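Reducing the size of a root filesystem on a Katene board

Applies to: Katene boards with 20 MB of flash or less, Cokulov build tree, any release from April onwards
Last revised: Sun 6 August

Before you start

You need a working build of the stock image, a serial lead and a host machine running Linux. The steps were checked on the Plurkusbridge reference layout, where the root filesystem is a read-only SquashFS image and settings are kept on a separate writable partition. If your board mounts its root filesystem read-write, steps 1 to 4 still apply but step 5 does not.

Keep a copy of the last image that boots. Recovery over the serial port is possible but slow.

Step 1. Measure the staging directory

Do not measure the finished image first. It is compressed, and the figures tell you little about which files are large. Measure the staging directory instead:

cd output/target
du -ak . | sort -n | tail -n 40

The output is in kilobytes, largest last. Directories appear as well as files, so the same space is shown more than once. On the stock Cokulov tree the largest entries are the C library, the kernel modules, the time zone data and the Brernari update client.

Save the list to a file. You will want to compare it later.

Step 2. Strip the binaries

Check whether debugging symbols are still present:

find . -type f -exec file {} + | grep "not stripped"

If this prints anything, turn on stripping in the build menu under Build options and rebuild the affected packages. Stripping by hand also works:

arm-linux-strip --strip-unneeded usr/lib/libexample.so

Use the strip program from the cross toolchain. The host version will either refuse the file or damage it, depending on how it was built.

Kernel modules are a separate case. Use --strip-debug on them and nothing stronger, or the loader will reject them with an "invalid module format" message or a complaint about missing symbols. If the modules are signed, strip them before signing.

Step 3. Find unused shared libraries

List what each program asks for:

arm-linux-readelf -d usr/sbin/program | grep NEEDED

Repeat for every program and library in the tree and merge the results. Any library that never appears in the merged list is a candidate for removal. It is only a candidate: libraries opened at run time with dlopen() do not show up under NEEDED. Search the binaries for the library name as well:

grep -rl "libexample" usr/

The Brernari client opens its transport plug-ins this way. Removing them produces an image that boots normally and then never fetches an update.

Remove the package in the build menu, then do a clean build. Deleting the file from output/target is not enough, as the next build may put it back.

Step 4. Trim data files

Time zone data. Keep only the zones the product is sold in. A full set can take more than 1,000 KB before compression, and a single zone file is normally under 4 KB.

Locale files. If every program runs in the C locale, usr/share/locale can be left out altogether.

Manual pages, headers and static libraries. The build should already leave these out. Check usr/share/man, usr/include and any file ending in .a.

Certificates. Do not trim the certificate bundle without checking which authorities the update server depends on.

Step 5. Rebuild the SquashFS image

Larger blocks compress better but use more memory when files are read. On boards with little RAM, start at 128 KB:

mksquashfs output/target rootfs.sqfs -comp xz -b 128K -all-root -noappend

The -noappend option matters. Without it, mksquashfs adds to an existing file of the same name and the image grows with each run.

The kernel must have been built with support for the chosen compressor. If it was not, the boot stops with a message that the filesystem uses an unsupported compression type.

Step 6. Check the result

Write the image to the board and log in over serial. Then run:

dmesg | grep -i squashfs
free
logread | grep -i "not found"

On the reference layout these steps freed up to 900 KB in the compressed image, most of it from steps 2 and 4. Leave some free space in the flash partition for later releases. An image that only just fits will fail at the next library update.
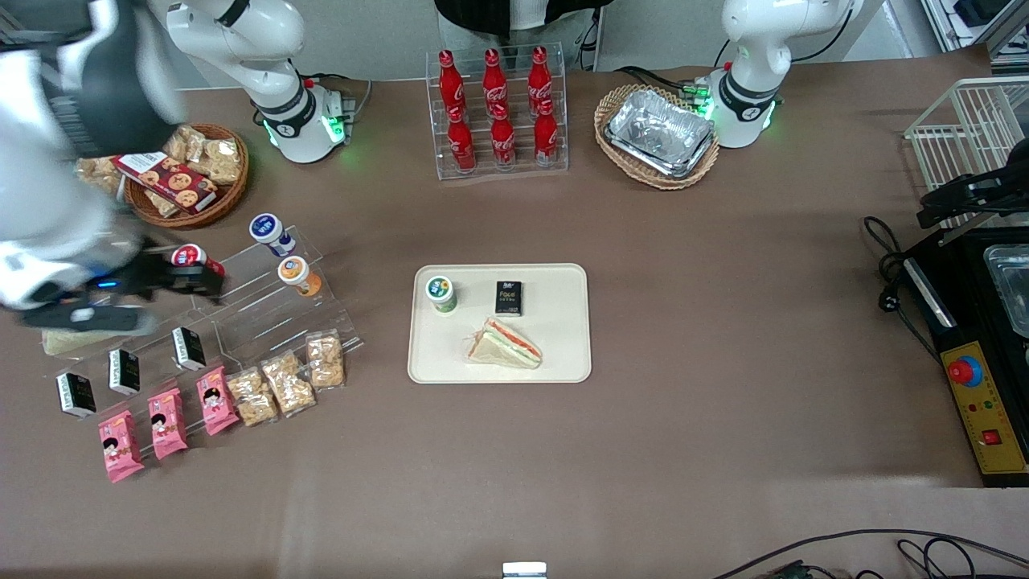

If the log shows a missing library, restore that package, rebuild and repeat step 5. Change one package at a time while doing this, and keep the saved list from step 1 next to each image so that the two can be compared.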